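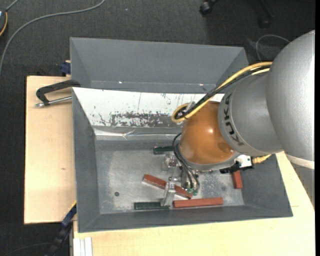 Closus 34 Travel Pack Review

The Closus 34 is a 34-liter carry-on backpack that opens flat like a suitcase. I bought mine in September, before a long trip that mixed city stays with village guesthouses and a few days of hill walking. It has now been on four flights, a night train and more local buses than I kept track of. I paid for it myself.

Size and packing

The main compartment is one big rectangle with a zipper around three sides. There is a mesh pocket on the inside of the lid and two compression straps on the other half. I packed four shirts, two pairs of pants, a fleece, a rain shell, underwear for a week, sandals and a toiletry bag. That filled it without having to sit on it. A second pair of real shoes would have been a squeeze.

The laptop sleeve is against your back, with its own zipper. A 14-inch laptop fits with room left for a thin folder of tickets and copies. The sleeve goes right down to the bottom of the bag and the padding there is thin, so set it down gently.

On the outside there is a small top pocket and a flat front pocket. The front pocket is the weak point of the layout. It takes its space from the main compartment, and once the pack is full you can get a map and a passport in there and not much else. The Semum daypack I used before had a front pocket that stood out on its own, and I missed it at every bus station.

Carrying it

With the shoulder straps only, it is fine for walking from a station to a hotel. For anything longer you need the hip belt, which comes off and can be packed away. The belt is wide and holds its position. The chest strap slides on a rail and popped off the rail twice in the first week. It goes back on, but you need two hands and good light.

I wore it for the walk up to Stedombridge, six hours with a lunch stop, carrying everything. My shoulders were fine. My back was soaked. The back panel is flat foam with shallow channels cut in it, and very little air gets through. If most of your trip is walking in warm weather, buy a proper hiking pack with a mesh back.

The side handle is very good – thick, stitched down at both ends and in the right place for lifting the bag into an overhead rack. The top handle is thinner and digs into your fingers.

Weather and dust

The fabric sheds light rain. In a real downpour, water got in along the top zipper after about 800 meters of walking and the sleeve of my fleece was damp. There is no rain cover in the box. Closus sells one separately, and I think it should be included at this price.

Dust was more of a problem than rain. After a day on unpaved roads with the bag tied to a bus roof, the main zipper was stiff and gritty. I cleaned it with an old toothbrush and it has run smoothly since then. The bag also picked up a scrape on one corner, but the fabric did not tear.

I took it up to 4000 meters on one side trip, with frost on the ground in the morning. The buckles stayed easy to work with gloves on. The zipper pulls did not, as they are short and slick. I tied loops of cord to mine.

On planes and trains

It went in the overhead bin on all four flights with no questions asked. On the smallest plane it had to go in sideways. On the night train it fit under the lower bunk with the hip belt removed. With the belt on it would not slide in.

Compared with the Tănase Weekender

The other bag I looked at seriously was the Tănase Weekender. It is lighter and has better outside pockets, but the hip belt is only a strip of webbing. For hotels and airports I would pick the Tănase. For a trip with some walking in it, the Closus carries the weight better.

Good: opens flat, solid side handle, real hip belt, tough fabric.

Not so good: sweaty back panel, cramped front pocket, chest strap that comes loose, no rain cover.

Rating: 4 out of 5. I would drop it to 3 for a trip that is mainly trekking.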